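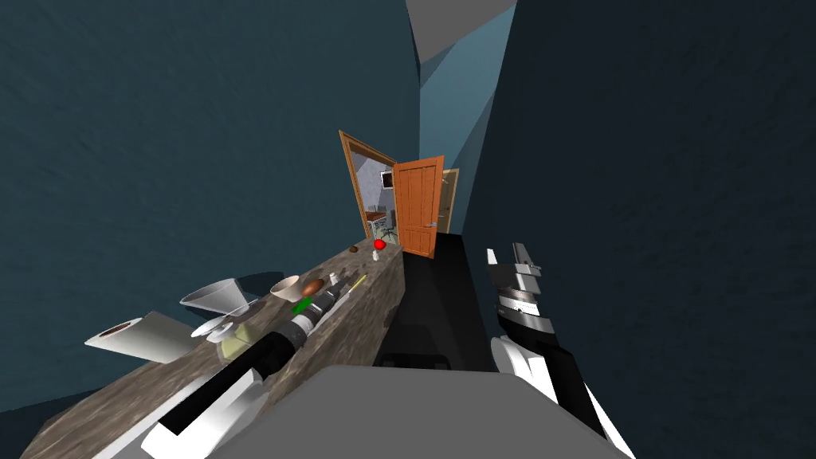 좁은 통로 끝의 나무 문틀과 열린 주황색 나무 문. 문틀 너머로 작은 방이 보여요.

문은 어떻게 열리고 닫힐까요?

13/05/2023
롤리(Lolley) 어린이 과학 이야기방

오늘 아침에 일어나서 지금까지 문을 몇 번이나 열었는지 기억하나요? 방문을 열고, 화장실 문을 열고, 냉장고 문도 열고, 학교에 가느라 현관문도 열었을 거예요. 너무 자주 여닫다 보니 우리는 문이 어떻게 움직이는지 좀처럼 생각해 보지 않지요. 그래서 오늘은 따뜻한 우유라도 한 잔 옆에 두고, 문 이야기를 천천히 나누어 볼까 해요.

문의 어깨, 경첩

먼저 방문 옆면을 살펴보세요. 문과 문틀이 만나는 곳에 납작한 쇠판 두 장이 맞물려 있는 것이 보일 거예요. 이것을 '경첩'이라고 불러요. 쇠판 한 장은 문에, 다른 한 장은 문틀에 나사로 붙어 있고, 그 사이를 가느다란 막대가 꿰뚫고 있어요. 문은 이 막대를 중심으로 빙 돌아요. 우리 팔이 어깨를 중심으로 도는 것과 조금 비슷하지요? 문을 활짝 열어 문틀과 직각이 되면 90도를 돌았다고 말해요. 색종이를 반듯하게 두 번 접었을 때 생기는 모서리가 바로 그 각도랍니다.

손잡이는 왜 경첩에서 먼 쪽에 있을까요?

이번에는 작은 실험을 해 봐요! 문을 살짝 열어 두고, 손잡이 가까운 곳을 손가락 하나로 가만히 밀어 보세요. 스르르 잘 움직이지요. 그다음에는 경첩에 가까운 쪽을 똑같이 밀어 보세요. 어라, 꽤 힘을 주어야 할 거예요. 이때 문틈에는 절대로 손가락을 넣지 말고, 문의 넓고 평평한 면만 밀어야 해요. 동생이나 강아지가 문 뒤에 있지 않은지도 꼭 보고요.

같은 문인데 왜 이렇게 다를까요? 돌아가는 물건은 중심에서 먼 곳을 밀수록 작은 힘으로도 잘 돌아가요. 시소를 탈 때도 그래요. 가벼운 친구가 끝에 앉고 무거운 친구가 가운데 쪽에 앉으면 신기하게도 균형이 맞잖아요. 대신 공짜는 없어서, 손잡이 쪽을 미는 손은 경첩 쪽을 미는 손보다 더 먼 길을 움직여야 한답니다.
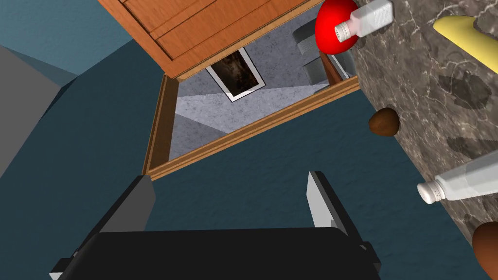

그런데 모든 문이 빙 돌면서 열리지는 않아요. 옆으로 밀어서 여는 미닫이문도 있지요. 미닫이문에는 경첩 대신 길게 파인 홈이나 레일이 있어서, 문이 그 길을 따라 움직여요. 문이 돌아 나올 자리가 필요 없으니 좁은 곳에 아주 잘 어울려요. 우리나라 한옥에서도 미닫이문을 많이 볼 수 있어요. 나무로 살을 짜고 한지를 발라서, 문을 닫아 두어도 햇빛이 은은하게 들어온답니다. 할머니 댁이나 박물관에서 본 친구도 있을 거예요.

끼익 소리는 어디에서 날까요?

오래된 문을 열면 끼이익 하고 소리가 날 때가 있어요. 밤에 들으면 조금 오싹하지만, 귀신이 내는 소리는 아니니 걱정 마세요. 경첩 속의 쇠와 쇠가 서로 문질러지면서, 잠깐 붙었다가 미끄러지고 또 붙었다가 미끄러지기를 아주 빠르게 되풀이해요. 그 떨림이 문 전체로 퍼져서 우리 귀에 들리는 거예요. 바이올린 활이 줄을 문질러 소리를 내는 것도 이것과 닮았어요. 경첩에 기름을 조금 발라 주면 쇠가 매끄럽게 움직여서 소리가 작아져요. 이건 어른께 부탁하는 게 좋겠지요.

여름이면 뻑뻑해지는 문

8월처럼 덥고 축축한 때에는 잘 닫히던 나무 문이 갑자기 문틀에 꽉 끼기도 해요. 나무는 공기 속의 물기를 빨아들이면 조금 부풀고, 물기가 빠져나가면 다시 줄어들거든요. 그래서 목수들은 문과 문틀 사이에 얇은 틈을 남겨 둔답니다. 집에 나무 문이 있다면 여름과 겨울에 한 번씩 여닫아 보고, 느낌이 어떻게 다른지 공책에 적어 보세요.

낱말 풀이
경첩: 문과 문틀을 이어 주고 문이 돌 수 있게 해 주는 쇠붙이
문틀: 문이 들어가 맞물리도록 벽에 고정한 틀
미닫이문: 옆으로 밀어서 여닫는 문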